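Le Mensuel > Société > Santé > Formation

Accueil Société Monde Santé Portraits S'abonner

Apprendre à soigner là où personne ne veut s'installer

Par Sumaiya Weerasinghe

Le bus pour Burkeck part à six heures du matin et il est presque toujours vide. Ce samedi de mars, il transporte quatre étudiants en médecine, leurs sacs, et une glacière remplie de vaccins contre la grippe que le chauffeur a acceptée sans poser de question. Le trajet dure 2 heures. Après le col, le téléphone ne capte plus.

Les quatre étudiants viennent de la faculté de Zarimbridge. Ils ont choisi le parcours rural, ouvert à ceux qui acceptent de passer deux années entières dans les vallées d'Iturra, loin du grand hôpital. En échange, ils ne paient pas de frais d'inscription et reçoivent un logement. À la fin des études, ils doivent travailler quatre ans dans la région. Celui qui part avant rembourse.

Le programme est né d'une situation que tout le monde connaissait. Le dernier médecin de Burkeck avait pris sa retraite, puis celui de Bullik était tombé malade. Les habitants descendaient en ville pour une ordonnance, et beaucoup ne descendaient plus du tout. « Les gens arrivaient chez nous trop tard, avec des diabètes que personne n'avait suivis », se souvient Hauke Wiegand, médecin généraliste et responsable du parcours. Il parle lentement et cherche toujours le mot le plus simple. Il a lui-même grandi à Bullik, où son père tenait la scierie.

La faculté n'était pas enthousiaste. On craignait une médecine de deuxième catégorie, et des diplômés que les autres services regarderaient de haut. Les examens sont donc restés les mêmes pour tous les étudiants. Ce qui change, c'est le lieu où l'on apprend. À Zarimbridge, un étudiant de quatrième année suit la visite derrière le professeur et parle peu. Au dispensaire de Burkeck, il reçoit le patient en premier, l'examine, propose un diagnostic, et le médecin vient ensuite corriger.

J'ai assisté à une de ces matinées. Une femme âgée est venue pour une toux. L'étudiante qui la recevait a écouté les poumons, puis elle a demandé comment se passaient les nuits, et la conversation a pris un autre chemin. La femme dormait dans la cuisine depuis l'automne, parce que l'escalier lui faisait peur. La consultation a duré 50 minutes. À l'hôpital, on en aurait compté dix.

« C'est un luxe, et c'est aussi un problème », reconnaît Hauke Wiegand. Le dispensaire est payé à l'acte, comme partout, et les longues consultations coûtent cher. L'année dernière, la région a couvert le déficit. Pour l'année prochaine, rien n'est signé.

Il y a aussi la question de la solitude. Dans le logement de Bullik, les étudiants partagent une cuisine et deux chambres. L'hiver, la route ferme parfois plusieurs jours. Une étudiante de la première promotion a demandé à revenir en ville après trois mois, et elle en parle sans honte : elle aimait les patients, mais elle ne supportait plus le silence du soir. Depuis, chaque étudiant fait un essai d'un mois avant de signer son contrat.

Ceux qui restent ont des raisons très différentes. L'un est fils d'agriculteurs et n'a jamais pensé vivre ailleurs. Une autre avoue que la gratuité a décidé pour elle – ses parents n'auraient pas pu payer – et que le goût du métier de campagne est venu après, pendant les visites à domicile.

Iturra compte 2000 habitants en comptant les hameaux. Deux anciennes étudiantes y exercent aujourd'hui, dans le même cabinet, avec une salle d'attente qui sert aussi de bibliothèque le mercredi. Elles ne savent pas encore si elles resteront après leurs quatre années. L'une d'elles a pourtant acheté un terrain au-dessus du village, orienté au sud, et elle attend le permis de construire. 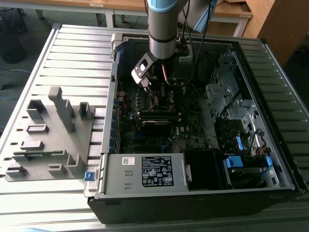
Un bras robotisé au-dessus d'une tour d'ordinateur ouverte.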